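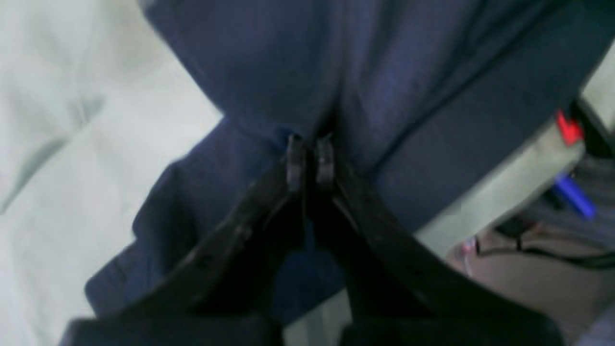
Stella Shemweta
Staff writer, textiles and laundry

Drekico, the contract laundry operator, has changed the way folded garments are handled at its Sovholm site. The new work standard took effect in May and covers brushed and soft-faced items, most of them navy workwear and leisure tops. It applies to hand folding only. Flatwork such as sheets and pillowcases stays on the existing line.

The main change concerns the pick-up point. Under the old standard, a garment was lifted by two corners and shaken out before the first fold. The new one calls for a single pinch in the body of the cloth, with the layers kept together, followed by a short lift and a lay-down on a pale cloth surface. The garment is then squared to the table edge and folded in thirds.

According to the site's process note, the corner lift stretched hems on soft knits and left a diagonal crease that showed after stacking. Dark colors made the fault more visible under the packing room lights, where raised folds read several shades brighter than the creases beside them. In a trial of 51 garments under the old standard, 19 were sent back for refolding. The note does not give a matching figure for the new standard, and Drekico said a second trial is planned once all shifts have been trained.

"The pinch has to take in every layer or the top one slides," said Natalie Wragg, who leads finishing at Sovholm. "We had people picking up the face cloth and leaving the back behind. You get a neat pleat and a bad fold."

Wragg said the position of the pinch depends on the cut. Tops are taken on the center line, below the neck opening. Pants are taken at the seat with the legs already matched. Anything with a zipper is closed first and handled from the side away from the teeth.

The pale table covering is also part of the standard. Sovholm previously folded on bare gray worktops, and lint from dark garments went unnoticed until it reached lighter orders. Covers are now changed at the start of each shift and again after any run of navy or black. They are washed at 40 degrees Celsius with no softener.

Stack height has been reduced as well. Brushed garments are no longer pressed down to fit the shelf, and a gap of 2 inches is left above each stack.

Drekico has not said whether its other sites will follow. Yuan, which supplies the shelving and table covers at Sovholm, confirmed an order for replacement covers but gave no quantity. Brident, a workwear rental company that sends garments to the site, said its own folding specification remains unchanged and that finished size is the only dimension it checks on receipt.

The process note is available to customers through the Sovholm service desk.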